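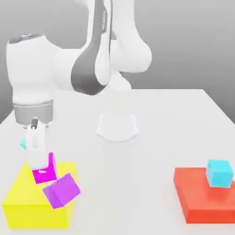
How does ginger beer get its fizz?

By Mahtab Ansari

Open a bottle of ginger beer and it hisses at you like a cross cat. Those bubbles are a gas called carbon dioxide, and in old-fashioned ginger beer they are made by yeast.

Yeast is a fungus, so it is a cousin of the mushroom. Each bit of it is a single cell, far too small to see. It has no mouth, no legs and one hobby – eating sugar. As it eats, it gives off carbon dioxide and a little alcohol. You could say yeast burps for a living.

What goes in?

At the Larkura drinks works, Mahnaz Sadeghi makes ginger beer in a tank that holds 600 litres. In go water, sugar, lemon and a great deal of grated ginger (her hands smell of it at Christmas, at weddings and at the dentist). Then she adds the yeast and leaves it alone, and she says waiting is the hardest part of the job.

Where do the bubbles hide?

With the lid shut tight, the gas can't get out, so it squeezes into the drink and stays there. Cold drinks hold more gas than warm ones. A warm bottle that has been shaken on the bus will remind you of this, usually all over your jumper.

What about the alcohol?

Shop ginger beer for children is made with next to none. Many makers skip the yeast and pump the gas in from a cylinder. It's quicker, and cylinders don't need feeding.

Word to know

Fermentation: what we call it when yeast turns sugar into gas and alcohol. Bread dough does it too.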